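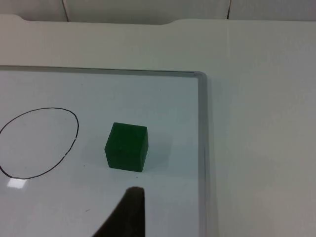 Hi all, Solange here again with my whiteboard question from September, because I said I'd report back and then didn't. I've been using the lap-size board flat on the table for sorting games with my kindergartners, and I think I've finally settled on the loop-and-block version some of you suggested. You draw one loop in thin black marker, put a green block outside it, and ask "in or out?" No colored outlines, no labels, nothing fancy. My loops come out lopsided and the marker skips in places, so the line goes patchy down one side, and the kids could not care less! They still argue about the blocks and never about the line.

Barrett asked about this earlier, so I'm pasting it in:

> On the loops, do you find a closed line matters? Mine were so
> fussy about gaps that I went back to yarn circles. The trouble
> with yarn is it slides every time somebody leans on the table,
> and then we spend ten minutes fixing yarn. Also, do you start
> with one block or two? I've got the big Kapoor tub (276 pieces,
> and they all want to come out at once).
> Barrett Delacroix

Barrett, a little gap has been fine for us. If a child points it out I hand over the marker and let them patch it, which uses up maybe a minute and makes them very proud.
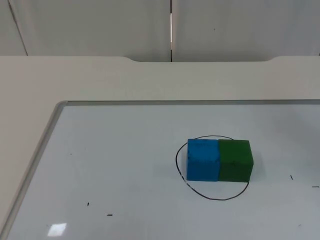 As for one or two, I start with one and bring in the second color once "in" and "out" are solid. Blue and green together is my favorite pair, because then you get "next to" and "touching" for free, and you can ask which one is on the left. Make the loop bigger than you think you need. I like leftover white space inside so there's somewhere for the next block to go (Latrice draws hers snug and then has to redraw, sorry Latrice).

One thing I haven't solved is the streaks. My board never wipes completely clean anymore, and under the ceiling lights you get a shiny patch wherever you sit. I turn the board a little until the kids stop squinting. Has anybody tried the Grarnlow cleaner on an older board? Tamer swears by a damp sock but I'm not convinced.

Happy to type up my question list if people want it, it's 2 pages and mostly legible.

Solange Cormier

Contact the list owner | Copyright remains with individual posters | Back to top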